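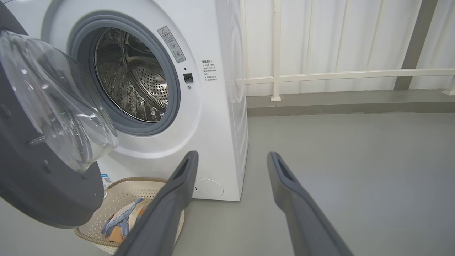

Laver son linge rue Ledo : les nouveaux horaires et quelques règles simples

Vendredi 10 mars. La buanderie partagée de la résidence Karagiannis, au 25 de la rue Ledo, est de nouveau accessible aux habitants. Elle était fermée depuis le mois de novembre pour des travaux sur l'arrivée d'eau et sur l'évacuation. Les locataires peuvent désormais venir tous les jours, le matin comme le soir, après avoir inscrit leur nom dans le cahier qui se trouve à côté de la porte.

La société Pranau, qui gère l'immeuble, a profité de la fermeture pour revoir la façon d'utiliser le local. Avant, chacun pouvait laisser son linge dans le tambour le temps qu'il voulait, et les voisins trouvaient parfois une machine pleine à la fin de la journée. Maintenant, le linge doit être retiré 30 minutes au plus tard après la fin du programme. Celui qui arrive ensuite a le droit de le sortir et de le poser dans un panier, mais il ne doit pas le laisser par terre.

« Nous avons reçu beaucoup de remarques l'année dernière, et presque toutes parlaient de cela », explique Antigoni Andreadis, responsable de la résidence chez Pranau. Selon elle, la deuxième question était celle des odeurs. Dans un local en sous-sol, avec une seule petite fenêtre, une machine fermée tout de suite après le lavage sent vite le renfermé.

Pour cette raison, le nouveau règlement demande de laisser la machine ouverte après chaque usage. L'air doit pouvoir entrer dans le tambour, et le joint en caoutchouc doit être essuyé avec un chiffon, surtout dans le pli du bas où l'eau reste. Il est aussi rappelé de passer la main dans le tambour avant de partir, car une chaussette s'y oublie facilement.

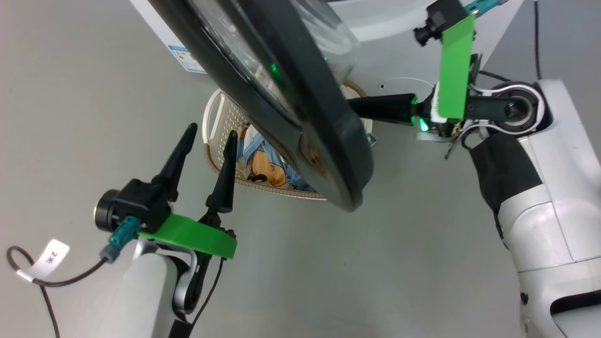
L'entretien a été confié à l'entreprise Grarkari, qui passera deux fois par mois. Son technicien, Jacinto Ocampo, nettoiera le filtre et contrôlera les tuyaux. Entre ses visites, les habitants sont invités à s'occuper eux-mêmes des surfaces visibles. Sur une grande pièce ronde comme celle-ci, avec son épais bord noir et son centre transparent de couleur sombre, M. Ocampo conseille un chiffon doux, un peu d'eau tiède et une goutte de savon. Il déconseille les éponges abrasives, qui laissent des rayures, et les produits à base de chlore. Il demande également de ne pas s'appuyer dessus et de ne rien y accrocher.

Une autre demande revenait souvent chez les locataires : les indications imprimées sur l'appareil sont en chinois, et tout le monde ne peut pas les lire. Une traduction en français sera affichée au mur, à la hauteur des yeux. Elle expliquera les programmes principaux, la quantité de lessive et les consignes de sécurité. Mme Andreadis précise qu'il ne faut en aucun cas décoller l'étiquette d'avertissement de la façade pour la remplacer par une autre.

Le prix d'un lavage reste fixé à 2 euros, payables avec la carte de la résidence. Les personnes qui ont perdu leur carte pendant la fermeture peuvent en demander une nouvelle au bureau du rez-de-chaussée, contre une participation de 3 euros.

Les paniers personnels sont acceptés dans le local pendant le lavage, à condition de porter le nom de leur propriétaire. Ceux qui restent après l'heure de fermeture seront gardés au bureau jusqu'à la fin de la semaine.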